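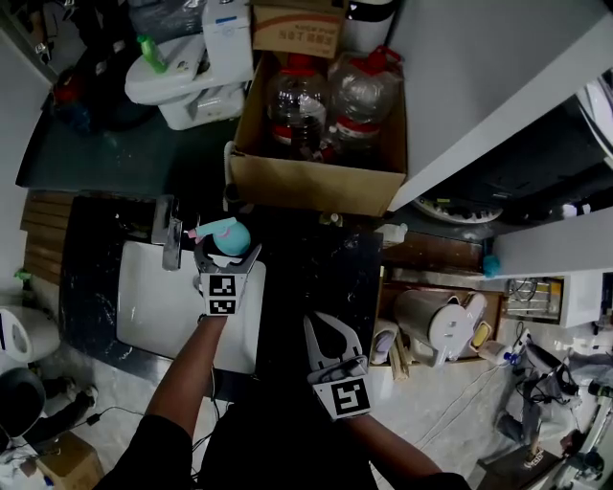
Left gripper closed on the light-blue item over the sink, right gripper open.

Student projects > Manipulation and teleop
Thread: Hand-held grippers, marker pose drops out near the tap

stadov_bench
Posted February 2024

Final-year group project, cleaning-up tasks in domestic rooms. We record with a pair of hand-held grippers, one per arm, each with a black-and-white marker panel at the wrist end, plus a head camera. Pose comes from the panels. The processing is done in Vudisier, which is our department's wrapper round the usual marker detection and filtering.

Problem: the left gripper pose is fine over the worktop and goes bad over the sink. Either the detection drops for a few frames or, worse, it stays and the orientation flips. Translation looks sensible through all of it. The right gripper hardly ever does this in the same take.

Already tried: recalibrated the head camera, reprinted both panels, lowered the exposure. Lower exposure made the dropouts shorter and left the flips alone.

Any suggestions before we start throwing takes away?

zovis_tom
Chrome tap right next to the object. I would start there. A highlight that close to the panel will pull the corner refinement about, and on a small marker a pixel or so is enough to choose the wrong solution. Put matt tape over the spout and repeat the same movement.

kelpie44
Disagree with the tape as a first step. Flipped orientation with good translation is the ordinary planar ambiguity. You get two candidate poses from a single flat square and the solver takes the one with the lower reprojection error. When the panel is nearly facing the camera the two errors are almost equal and noise decides. The tap may add noise but it isn't the cause.

Print both errors per frame. If the ratio is close to one wherever it flips, you have your answer.

zovis_tom
Fine, but he says it happens over the sink and is fine over the worktop. Wrist angle over both should be similar.

kelpie44
Should be, but is it? People turn the wrist when they reach over a basin. Log it.

painemal_rig
We ran the same kind of kit for the Painemal challenge last year and had both faults at once, so you may both be right. What helped:

Keep the second candidate from the solver and compare each one with the previous frame. Reject any jump in orientation that a hand couldn't make.
Leave a clean white border round the outside of the pattern. Ours had been trimmed too close to the black edge.
Check the panel is flat. A slight bow in the backing does odd things at an angle.

I'd also note that your left panel has two stacked patterns and the right one has a single large one. For the same panel size the stacked ones are smaller in pixels. That alone could explain why one side is worse.

stadov_bench
The stacked layout was deliberate. The idea was that if one pattern is covered the other still gives a pose.

painemal_rig
Understood, but are you solving them together as a board, or separately and averaging?

stadov_bench
Separately, then averaging. I can see where this is going.

painemal_rig
Solve all the corners in one go. Averaging a good pose with a flipped one gives you a third pose that is wrong in a new way. It won't remove the ambiguity, as both patterns lie in one plane, but the longer baseline makes the two errors easier to tell apart.

mod_hexnut
Side question. Why record in a room this full? For a first data set I would clear the floor and worktop and put things back in stages. There are cables across the tiles as well, and the sink is in view of the head camera.

stadov_bench
Point taken on the cables, they will be taped or moved. The clutter stays. The assessment is on rooms as found and our supervisor marks down tidy ones. The cleared version only tells us the gripper works on a bare worktop.

mod_hexnut
I still think you want a baseline. Without one you can't separate a tracking fault from a background fault, and that is the question you came here with.

kelpie44
Agree with the mod on that. Four takes in a cleared room, same operator, same path. Cheap enough.

stadov_bench
Results so far. I logged both reprojection errors over the sink. The ratio is near one in most of the flipped frames, so kelpie44's explanation covers the bulk of it. Tape on the spout cut the dropouts and did nothing for the flips. Solving the stacked patterns as one board removed around half of the remaining flips. The previous-frame check isn't in yet because Vudisier discards the second candidate before we can get at it.

zovis_tom
I'll take the dropouts, then.

kelpie44
Patch the wrapper. The detection library returns both, somebody has chosen to keep index zero.

stadov_bench
Found it, two lines in the pose module. Will run the cleared-room takes with the patched version and post the logs in this thread.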